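Home | Boards | Fabric & Fiber | Search | Log in

Last updated: December

Posted in: Laundry & Fabric Care > Dye bleed and shrinkage

Topic: Red cotton, dye transfer and pressing seams

hemlock_k
I'm trying to settle on a prewash routine for dark red printed cotton. I have 10 yards of a twill from Koppel and plan to cut in December. Test square, 24 inches on a side, cold wash, line dried. Lost more in the warp than in the weft. A white swatch in the same load came out faintly pink. Is a second cold wash enough, or should I go hot before cutting?

torbanite
Go hot. Relaxation shrinkage in cotton twill is only partly released by cold water. If the finished item will ever see a warm wash, the yardage has to see one first. Re-mark the square and measure after each cycle, once it has dried flat and rested overnight.

plainweave2
Disagree on going hot for red. Hot water strips loose dye faster, but it also puts more of it into the bath, and the white areas of a print will pick it up. Wash cold until the rinse runs clear, then do one warm cycle. Two color catcher sheets per load.

torbanite
The sheets pick up dye that is already in the water. They do nothing for dye still sitting on the fiber. A hot rinse with plenty of water and a low load keeps the bath dilute enough that backstaining is minor. I have run Nurnik solids this way for years.

plainweave2
Solids have no white ground to stain. Dots do.

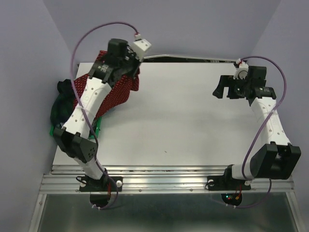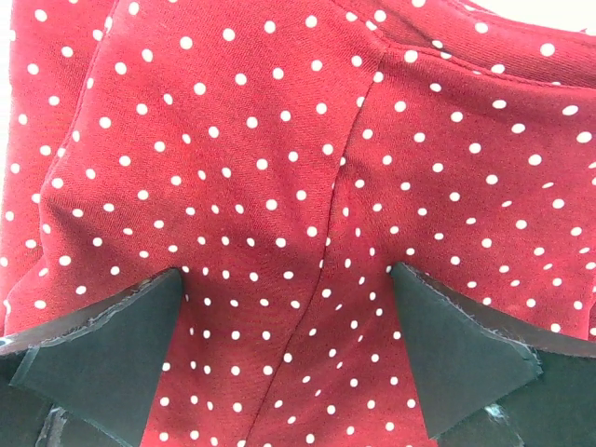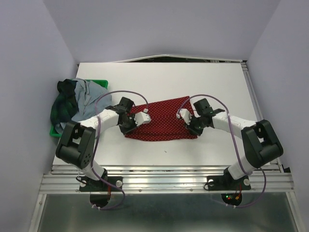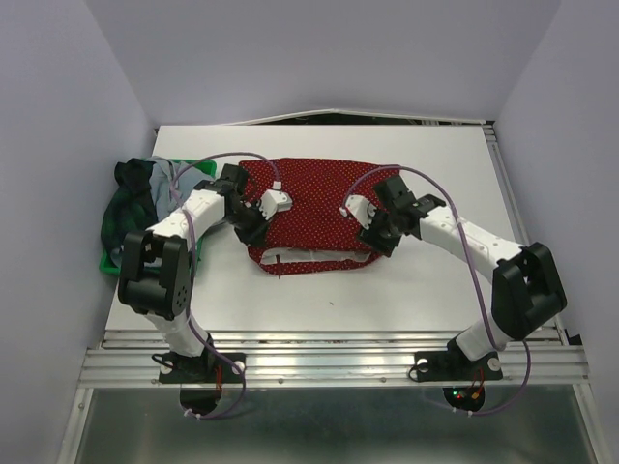
Second one is the close-up: white dots on red, seam down the middle.

hemlock_k
Fair point about the dots. Separate question on seams. After washing, the allowances on my sample rolled and left a ridge on the right side. Press before or after the garment is fully dry?

selvage_ed
Slightly damp, from the wrong side, over a seam roll. Steam, lift, move. If you slide the iron on twill you push the fabric along the diagonal and the seam starts to wander. Let it cool in place before you pick it up.

torbanite
Agreed on the seam roll. I would press dry and add steam only at the end. Damp red cotton under a hot iron will mark the board cover, and the cover will mark the next thing.

selvage_ed
Use a press cloth. An old sheet is fine.

hemlock_k
Update. Ran 2 cold washes, then one warm. Second rinse was clear in a glass jar. The square lost a little more in length on the warm cycle and nothing measurable in width. White swatch stayed white — so the cold-first order works on this cloth. I have not tried it on the Silon print, which is a looser weave.

torbanite
One swatch is thin evidence. Clip a white swatch to the Silon piece too and post the result.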